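Operators wanted: gripper comparison, simulated and real (paid, part-time)
Skollesum test group, starting in December

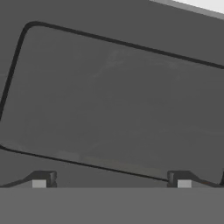
We have been told by three suppliers in a row that their fingers are better than the last supplier's fingers. Each one sent a chart. None of the charts used the same task, the same arm or the same idea of what counts as a successful grasp, so we are running our own comparison and need people to drive it.

The work is remote control of a two-finger gripper through a wrist camera view. Half of it is in simulation and half on the bench. We want to know whether the Luris fingers beat the Nivlow fingers when ordinary people are at the controls, and whether the simulator predicts any of it. Our own guess on the second question is "not much," but we have been wrong before and would like numbers this time.

What you would do

You would work in four-hour shifts, mornings or evenings. Each shift is 50 grasp attempts, split between the two finger sets in an order we choose and you don't. You'll use two controllers, a handheld one and a desktop one called Mittal, and fill in a short form after each block. The form asks what went wrong. Please write what went wrong. "Fine" is not useful to us, and neither is being polite about the hardware.

The full plan is 2764 attempts. We have 179 from a pilot, which we will not be counting, as the camera mount was changed halfway through.

Who should apply

You don't need an engineering degree or any time with robots. We would like a mix, including people who have never touched a controller and people who play games every night. You need steady internet for the simulated shifts and must be able to get to our Skollesum workshop for the bench ones. Glasses are no problem. If you get motion sick from a camera that moves when your hand does, tell us first and we'll let you try it for ten minutes before you commit.

Please don't apply if you work for a company that sells grippers, or did in the past year. We will ask.

Pay

200 dollars per shift, simulated or bench, paid whether the grasps work or not. There is no bonus for a high score – we tried that in the pilot and people started picking the easy objects.

What happens to the results

We will post all of it, failures included, with operator names removed. Suppliers see it when you do.

To apply, send Hiếu Mạch a few lines saying which shifts you can cover and what you have used a game controller or joystick for, if anything. No résumé needed. Hiếu also answers questions about the test plan and will send the draft to anyone who wants to pick holes in it before they sign up.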